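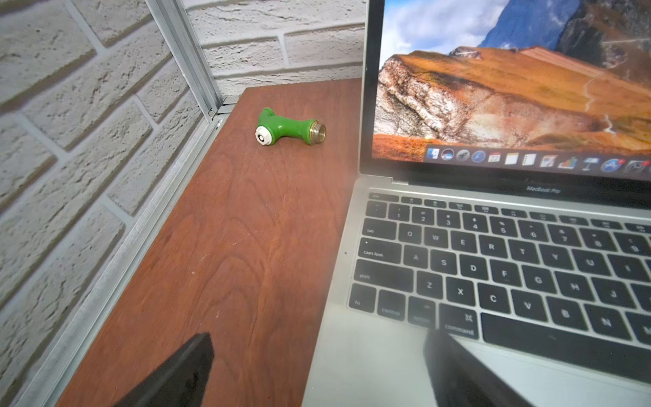
Vosholm Handset Battery Log – read me first

Version of 12/08/2018. Kept by Inmaculada Gallardo and Rodel Evangelista, Griltdale.

What it is

A set of battery readings from 50 used Android phones bought through the Nutus trade-in counter. Each phone was charged to full, left to play the same video on a loop, and logged until it switched off. We did this three times per phone, on separate days, and kept every run, including the ones that look wrong.

Files

runs.csv – one line per reading
phones.csv – one line per handset: model family, year of sale, Android version, rated capacity
notes.txt – anything odd we wrote down at the time

Columns in runs.csv

phone_id – matches phones.csv
run – 1, 2 or 3
minutes – time from unplugging
level – battery percentage as the phone reports it
temp_c – battery temperature as the phone reports it
screen – brightness setting, fixed at 200 on the 0 to 255 scale

How the readings were taken

The logging app is Tamuno, which we wrote ourselves. It reads the level once a minute and saves it to the phone's own storage. Wi-Fi and mobile data were switched off, and there was no SIM in any phone. We copied the files over by USB after each run. Phones that arrived with a swollen back were sent back to the counter and never given an id.

Known problems

Phone 17 reports the same temperature in every reading. Treat that column as missing for it.
Phone 31 jumps from 22 per cent to 4 in all its runs. We think that is the battery – the log file is intact.
Run 2 on phone 40 stops at 305 minutes, when the storage filled up. The phone itself was still on.
Four handsets were on an older Android version that rounds the level to the nearest five.
Automatic brightness came back on by itself on two phones in February. Those runs were repeated and the first attempts are in the folder called old.

Using it

Free for any use. Please say which version you worked from. Corrections go to Rodel, questions about the phones themselves to Inmaculada. The rated capacities were copied from the battery labels, or from the maker's printed leaflet where the back would not come off.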